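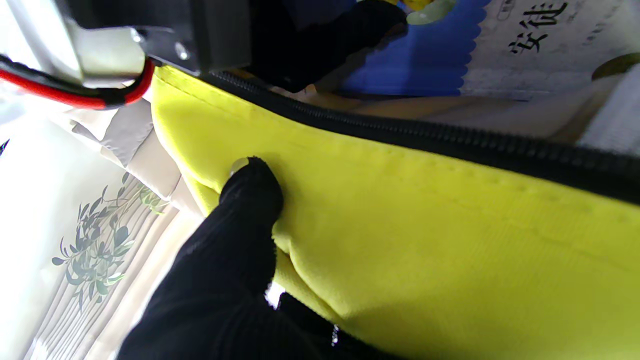
Cemora 把持評価班 メーリングリスト

Re: ポーチ落下の件、原因について
差出人:Sinan Yazıcı
日付:3/18/21

Yazıcıです。

Gunawanさんの書き込み:
> 黄色いポーチの落下、指カバーの摩耗が原因と見てよさそうです。
> 新品に替えてから10回続けて成功しました。
> カバーの交換周期を2000回から600回に縮めて、この件は
> 閉じたいと思います。異論があれば木曜中にお願いします。

異論あります。閉じるのは待ってください。

10回では何も言えません。1月に同じ報告が来たときも、カバーを替えたら直ったという話で閉じて、3週間後に再発しています。あのときの落下もファスナー寄りを押さえた姿勢ばかりでした。黒い布カバーは確かに側面が毛羽立っていますが、毛羽だけで滑るなら箱物でも落ちるはずで、そちらの記録は一件もありません。

私が疑っているのは押し込み量です。指先が生地に沈んで皺が寄っているのに、ログ上は「接触良好」としか出ない。布が逃げているだけの状態を把持と判定しているのではないですか。Drornardの判定しきい値を誰がいつ変えたのか、履歴をください。

それと、指先と生地の境目に透明な粒のようなものが付いています。接着剤なのか別の何かなのか、私には分かりません。拭き取る前に採取をお願いします。

安全面で一点。落下後にアームが止まらず次の動作に入った件が、報告から抜けています。カバーの話よりこちらが先でしょう。Bozkurtさん、停止信号の記録は残っていますか。

交換周期の変更には、今のところ賛成しません。

Yazıcı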